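Catalogue > Thermal Interface > Compounds and Pads > Skenetti 22

Skenetti 22 Thermal Compound

Skenetti 22 is a non-curing, electrically non-conductive thermal compound for desktop and workstation processors with a metal heat spreader. It is supplied in a resealable syringe with a flat spreader and two alcohol wipes. The compound is grey in colour, silicone-based and filled with zinc oxide and aluminium oxide. It contains no silver or liquid metal and can be used against bare copper, nickel-plated copper and aluminium cooler bases.

Stock is held at the Burport warehouse. Orders placed before 2 pm are dispatched the same day. Larger syringes for repair benches are packed to order and leave on the following Tuesday.

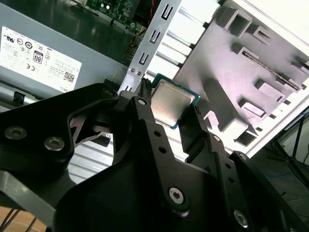 Viscosity has been set for hand application. The compound holds its position on a vertical board and does not need warming before use, provided it has been stored indoors. It has no burn-in period. Readings taken in the first hour may be a degree or so higher than those taken the next day, as the layer thins under clamping pressure.

Specifications

Part number: SK-22-5
Net contents: 5 g
Carrier: silicone oil
Filler: zinc oxide, aluminium oxide
Viscosity: 227 Pa·s
Maximum continuous temperature: 150 °C
Electrical behaviour: non-conductive, slightly capacitive
Shelf life: 24 months sealed, 12 months opened
Storage: upright, capped, out of direct sun

The Hamdan range, which Skenetti 22 replaces, used the same carrier with a coarser filler. The two should not be mixed. Remove all Hamdan residue before applying the new compound.

Application

1. Shut down the computer, switch off at the wall and remove the cooler. If the cooler resists, twist it gently before lifting. A straight pull can bring the processor out of some sockets.

2. Clean the heat spreader and the cooler base with the wipes supplied. Work from the edge toward the centre and keep old compound off the substrate. Allow both surfaces to dry.

3. Check that the processor is correctly seated and its retention mechanism closed. Orientation marks vary by socket; consult the board manual.

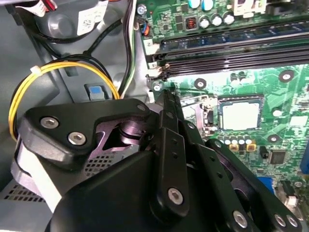 4. Dispense a single line or a small cross at the centre of the heat spreader. For larger workstation processors, use the flat spreader to produce a thin, even film across the full surface.

5. Lower the cooler squarely and tighten opposing screws a few turns at a time. Do not lift and refit it on the same compound. If it has to come off, clean both faces and start again.

6. Connect the fan lead before restoring power.

Removal and replacement

Under ordinary office loads the compound can be left in place until the cooler is next removed. In machines that run at sustained high load, inspect it every three years. Dried or chalky material at the edge of the heat spreader is not by itself a fault, but a steady rise in idle temperature is a reason to clean and reapply. Isopropyl alcohol at 90 per cent or above is suitable. Do not use acetone near plastic socket parts.

Pack sizes

5 g syringe, with spreader and wipes: SK-22-5
22 g bench syringe, no accessories: SK-22-22
Irar replacement wipes, box of 810: IR-810

Opened syringes cannot be returned. Sealed syringes may be sent back to Burport within 30 days with the packing slip enclosed.
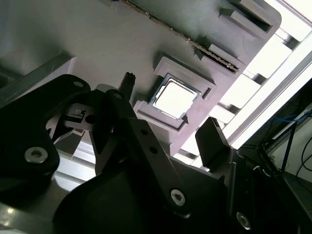 Iona Shearer writes that the 5 g syringe has lasted her over 22 applications using the single-line method, and that the cap needs to be pressed on until it clicks or the tip dries out. She would like the bench syringe to come with a spreader, as the Hamdan one did, and asks whether the old Hamdan spreaders can be reused. They can, once cleaned with alcohol.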